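Stage Fabrics and Backdrops: handout 2
20 October 2022
By the Nallus workshop tutors
Reading time: 2 min

Carrying on from the rigging session. Bring this sheet next time, we wont print it twice.

Black cloth first. It's the cheapest way to lose a back wall, and most of you will use it for the table pieces in March. Hang it full, let it fall, then leave it overnight if you can. Creases from folding show up grey as soon as light hits them. Steam from behind. Never iron on the stand.

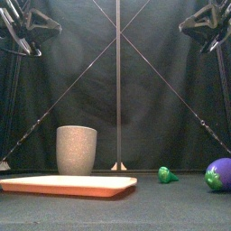 Soft folds are fine, even useful, they give the eye something to rest on. A hard square crease in the middle isn't. Look from the audience side, not from where you're standing with the steamer.

Poles. A bare metal pole in front of black cloth will pick up a sheen, so decide early: keep it as part of the look, or wrap it. Same goes for pale brackets at table height. Black tape does the job, matt only.

Crossed cables: tension both evenly, check where they meet, check again after the cloth goes up. If one sags the whole X looks drunk.

Stock: Arnico cloth is in the tall cupboard, 22 metres left on the roll. Tsai room has the steamer. Sign for both. Celine store is closed untill further notice.

To do: sketch your backdrop, front view and side view. Mark every fixing point.

Related
Handout 1: Knots and fixings
Lighting dark cloth
Booking the Tsai room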